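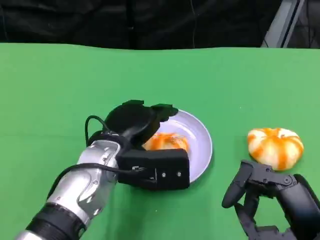

Rules for Robot Hands

A robot arm with a hand on the end can lift, pinch, push and drop things. Every one of these actions needs a rule. A rule for a robot is a sentence that people agree on first and that can be checked later. "Be careful" is a poor rule. "Stop when the red button is pressed" is a good one, as anyone can press the button and look.

When many people agree to use the same rules, the set of rules is called a standard. The Lusham Handbook, used in this explainer, has 57 rules for robots that work at a table. Four groups of them are described below.

Rules about space

The area a robot can reach is called its work zone. Under the Lusham Handbook, people stay outside the work zone whenever the motors have power. The table holds only the things needed for the task. For a task with a plate and two small orange-and-white objects, that means a plate and two objects. Cups, pencils and phones are kept somewhere else.

Cables count as part of the space. A cable on an arm must have enough slack for the joints to bend, but it must not hang so low that it can catch on something.

Rules about speed

A fast arm is harder to stop than a slow one. The handbook sets a top speed of 170 millimeters per second near the table. That is a little more than the length of a new pencil every second. Away from the table, with no person near, the limit is 800 millimeters per second.

Rules about grip

A hand that squeezes too hard can crush an object. A hand that squeezes too softly can drop it. The person in charge sets a grip limit before the task starts, and the limit depends on the weakest object on the table.
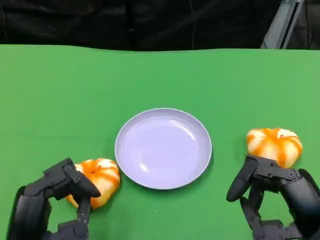
If a robot has two hands, each hand gets its own limit. The two hands must also be kept from bumping into each other. One common way is to draw a line down the middle of the table in the robot's program. Each hand keeps to its own side. If a task needs a hand to cross the line, the other hand moves back first.

Rules about stopping

Every robot needs an emergency stop. It is a large button that cuts the power to the motors. It must be within arm's reach of the person watching, and it must be tested at the start of each work period. After a stop, the robot may not start again by itself. A person checks the table and then gives the command.

Who checks?

Adjoa Darko is a safety inspector at Onesen. She reads the log, a list the robot's computer keeps of its moves and stops. One log she checked in February had 2,005 lines. Each line gives a time, a speed and a grip force. If a number is over the limit, the task is paused until the cause is found and written down.

Words to know

Gripper: the part at the end of a robot arm that holds things.
Joint: a place where an arm or finger bends or turns.
Log: a written record of what a machine did.
Standard: a set of rules that many people agree to use.
Work zone: all the space a robot can reach.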